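How Does a Building Plan for a Cleaning Robot?

The Dandano Learning Center prepared this page for readers in grades three to five.

A robot is a large purchase. Before a school or a library buys one, the people in charge write a plan. The plan says which job the robot will do, what must be bought, and how much money may be spent. The money part is called a budget.

Step 1. Choose the job

Washing a restroom is a hard job for a machine. Toilets are smooth and curved, and they often stand close to a wall. A planner visits the room with a tape measure and writes down the width of the door, the space between toilets and the height of the paper holder.

Step 2. Plan for teaching

A robot must learn how hands move. People can teach it by holding grippers, which are tools with two fingers that open and close. They do the job with the grippers, and a computer can store the movements. Lessons like these belong in the plan, and so do the hours of the people who give them.

When the grippers reach toward toilets with their lids up, the black-and-white square patterns on the white cubes can help a computer work out where each tool is.
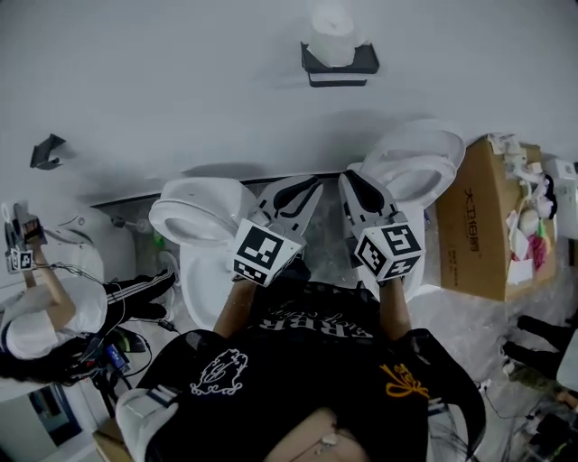 Step 3. List the small things

Cables, spare gripper fingers and storage boxes all cost money. Arnaldo Marinho, who plans equipment for the Eide Library, sets aside $300 for cables and $151 for spare fingers. He also keeps 16 hours of staff time for lessons.

Step 4. Compare and decide

A planner asks more than one company for a price. The price should include repairs. The Eide Library asked Zultness and Dresar, and gave each company 31 days to reply.

Words to Know

Budget: a plan for spending money.
Gripper: a tool that holds things, as a hand does.
Spare: an extra part kept for later use.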